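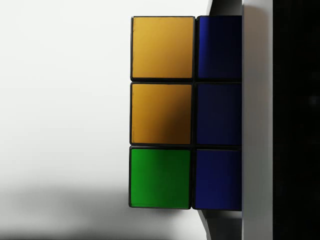
Cube Manipulation Project - Notebook Entry 11
July, morning session
Present: D. Tanabe (recording), M. Esquivel, H. Honkanen
Absent: J. Chávez (exam)

Objective. To establish whether the side grasp defined in the previous entry holds the cube through a quarter turn of the wrist in simulation, and to settle the closing force before the code is handed to the hardware group.

Setup. The scene file is the one prepared by Ms. Honkanen, with the cube at its standard size and the light left where it was. Friction between finger and cube was kept at the value agreed with our advisor, Dr. Ledesma. The cube was scrambled by the script at the start of every run. The random seed is now written to the log, as requested after entry 9.

Procedure. Two batches of 100 trials were run on the Norkholm workstation. Batch A used the old closing force. Batch B used the reduced force proposed by Ms. Esquivel. A trial was counted as a success when the cube had moved less than 2 mm within the grasp at the end of the turn. All other trials were counted as failures, including those in which the planner returned no path.

Results. Of the 200 trials, 163 were successful: 74 in batch A and 89 in batch B. The reduced force is therefore adopted for the present. Most of the failures in batch A show the same pattern in the log. The cube rotates slightly as the fingers close, and the error is then carried through the whole turn. The batch B failures have not been sorted. Four of them are planner failures and have no bearing on the grasp.

Color reading. The wrist view was also passed to the sticker classifier. Yellow and green were read correctly in all saved views. Blue was returned as "unknown" in a number of cases where the sticker was dark. Ms. Esquivel believes the brightness threshold is too high. Mr. Tanabe would prefer to compare hue only and drop the threshold. No decision was made. Both versions are to be tested on the same set of saved views, so that the figures can be compared.

A related point was raised by Ms. Honkanen. The classifier presently assumes that all nine stickers of a face are in view. With the side grasp a column may be hidden by the finger, and the reader then fills the missing positions with the last known values. This is incorrect after any turn of that face. The missing positions should be marked as empty and read again after regrasping.

Problems. The workstation stopped once during batch B with a full disk. The views from the Brirkum tests had never been removed. They have been moved to the shared drive - please do not save raw views to the local disk again. The interrupted trial was repeated with the same seed.

Actions.
Esquivel: sort the batch B failures and add the table to this entry.
Tanabe: prepare the saved views for the threshold comparison.
Honkanen: change the face reader to accept empty positions.
Chávez: confirm with the hardware group that the reduced force is within the range of the real fingers.

Added at 4:40 p.m. Mr. Chávez has replied. The reduced force is within range, though near the lower end, and the hardware group asks for the exact value in newtons instead of the scaled value used in our configuration file. Conversion to be checked by Mr. Tanabe before it is sent.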